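Cap counter opens at the old Tullex showroom

07/07/2022 — Local News

I went down to the old Tullex showroom on Nimovetti Street this morning to find out what the line was about, and I came home with my own hat under my arm and a claim ticket in my pocket. So yes, the cap counter is open, and yes, you can bring in that sad thing from the back seat of your car.

If you missed the flyers, the Tsakiris laundry has taken over the front half of the showroom for the summer and is using it for hats and nothing else. Mostly baseball caps. They'll clean them, reshape them, fix a popped seam, re-cover the little button on top if yours has split, and patch a sweatband. Straw hats are welcome too, though those get sent over to the main shop. Felt has to wait until October, when the fellow who does the steaming is back.

The doors opened at eight and I got there a little after that (I stopped for coffee, sorry), and there was already a good crowd out on the sidewalk, pretty much everyone holding a grocery bag or wearing what they'd come to drop off. By closing time the counter had taken in 358 caps. That was the number on the chalkboard when I called back to check, and they sounded a bit stunned by it. They'd printed tickets for half that and had to tear up a roll of raffle stubs to get through lunch.

I talked with people in line for the better part of an hour. You'd be surprised how much a person has to say about a hat! One woman had her late brother's fishing cap and wanted it mended without being washed, and the counter wrote that on the ticket in capitals and underlined it. A kid behind me had three caps from three different ball teams, all of them on his head at once. There was a lot of comparing of brims. Flat or curved is apparently a serious matter in this town, and I'm staying out of it, except to say that mine is curved and always has been.

What I liked best was watching the caps get checked in. Each one goes down on the counter, crown up, and somebody goes over it before they quote you a price — the seams first, then the stitching around the eyelets, then any lettering on the front. Embroidery is the part they fuss over. Thread can take on color from the cloth around it if the wash is too warm, and white letters on a bright cap are the usual casualty. They keep a soft brush just for that.

Pink cotton, it seems, is the hard one. It fades unevenly and it shows every fold, and I heard a long discussion about whether a faded pink cap ought to be re-dyed or left as it is. The counter's advice is to leave it. A cotton twill crown gets softer as it goes and the color settles down with it, and once you dye it the letters and the eyelets never quite match again. I thought that was decent of them, considering they charge for dyeing.

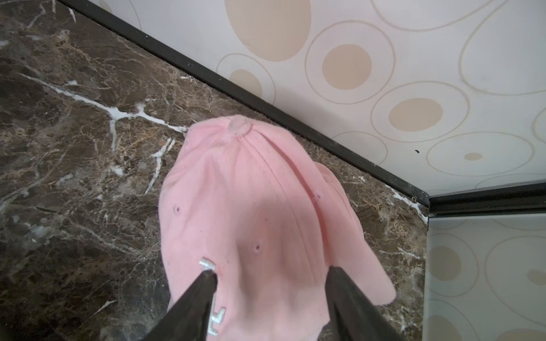
A reader, Willatik Street Mom, wrote in this afternoon to say she had been putting her family's caps through the top rack of the dishwasher for years and wanted to know if the counter would scold her for it. She said the kids' cotton ones came out fine and her husband's came out shaped like a taco, and that he wore it to a wedding anyway.

I passed that along, and no, they won't scold you. They will ask you to stop, though. The trouble is the brim. A lot of older caps have a cardboard stiffener in there, and once it's been soaked it goes lumpy and you can't press it flat again. Newer ones are usually plastic and can take a hand wash. The way to tell is to flick the brim with a fingernail. A dull thud is cardboard, a sharper tick is plastic. I went around the house flicking hats after I got home and I believe I have it figured out, but don't hold me to it.

For everybody else doing it at home, the advice from the counter was pretty short. Cool water, a drop of dish soap, a soft brush on the sweatband, and dry it over a bowl or a coffee can so the crown keeps its shape. Don't wring it. Don't hang it on the line by the strap, either, which I have done all my life.

Now for the practical stuff. A basic clean is 13 dollars. Mending is priced when they see it, and you can say no and take your cap home with no hard feelings. Turnaround was supposed to be 72 hours, but after today's pile they're asking people to allow a week. Keep your ticket! The raffle stubs count as tickets, so don't throw those out thinking you've lost a ham.

The counter can hold about 676 caps before they run out of shelf, going by the cubbies left over from the Tullex days, when the place sold shoes. If it fills up they'll stop taking new ones until some get picked up. So if you get the call that yours is done, please go get it.

Parking is around back off Willatik Street, and the gate sticks, so give it a good shove. The front door is fine for strollers and wheelchairs. They take cash and cards. There's a bench inside now, thank goodness, and a fan that does its best.

Mine, in case you're wondering, is a green one from a feed store that closed before I could drive. The seam on the left has been going for two summers and the button came off at a picnic. They think they can match the green. I told them close was good enough, and then I spent the whole drive home worrying that I should have been pickier. I'll let you know how it comes out.

Hours are eight to four through the end of the summer, closed for an hour at noon. If you have a cap story you want to share, leave it in the comments or drop a note in the box by the register. I read all of them, even the long ones.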